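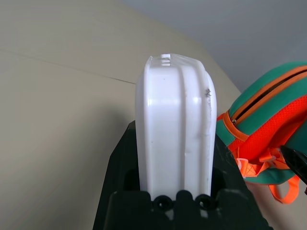 A white plastic item and a green and orange backpack at the Acheampong Rooms, Mullbridge

School bag scheme returns to Mullbridge

Families in Mullbridge can hand in children's backpacks they no longer need from 9th February, when the Lilar bag scheme opens for its second year.

Bags will be taken at the Acheampong Rooms in Brevlow Street, checked over, packed with a few basics and passed on to children starting nursery or primary school. Last year the scheme gave out 563 bags. The target had been 500.

Periklis Kalogeropoulos, who runs Lilar, said small bags were needed most.

"We get plenty of big ones from teenagers and we can usually find a home for those as well," he said. "What we ran out of last time was the little ones, for three- and four-year-olds. We had 160 requests for that size in a fortnight and had to ask people to wait."

Bags of any colour or pattern are welcome, including ones with animals and characters on them. They should be clean, with pockets emptied. A worn label or a name written inside is no problem, as these can be covered.

Each bag is looked at before it is passed on. Zips are run from end to end, the straps are pulled and the stitching where they join the bag is checked. Buckles and strap adjusters are replaced if they have cracked. 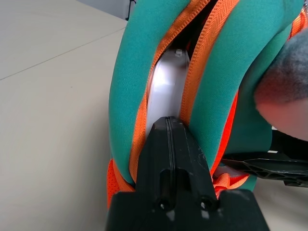

Padded teal straps with orange webbing and mesh

Arturo Ferri, a retired upholsterer who does most of the sewing, said straps gave more trouble than anything else.

"A child picks the bag up by one strap and swings it, so the top seam goes first," he said. "I can put that right in ten minutes. A zip takes longer, and if the teeth are gone I would sooner put a new one in than fiddle with it. The padding I leave alone unless it has split."

He asked people not to throw out a bag only because a buckle is missing. The workroom keeps a drawer of spares in several widths, taken from bags that were past mending.
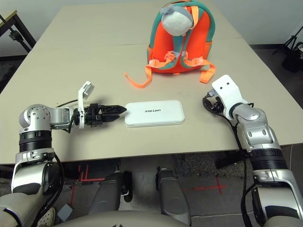

Once a bag has passed its checks it is filled at the tables in the same room. Children going into nursery get a drinks bottle, a sun hat and a picture book. Those starting primary school get a pencil case and a lunch box as well. Most of the contents are bought with money from the scheme's coffee mornings, and new items in their packaging can be handed in with the bags.

The scheme has eight collection points this year, up from three. As well as the Acheampong Rooms they include the library, the swimming pool and the larger of the two health centres. A full list is on the noticeboard outside the Rooms.

Collections will carry on until the end of March and the bags will be given out in April. Families who would like one can ask at their child's school or nursery, or call in at the Rooms between 10am and 2pm. There is no form to fill in and no charge.

Mr Ferri is also looking for someone to lend a second heavy-duty sewing machine until the spring.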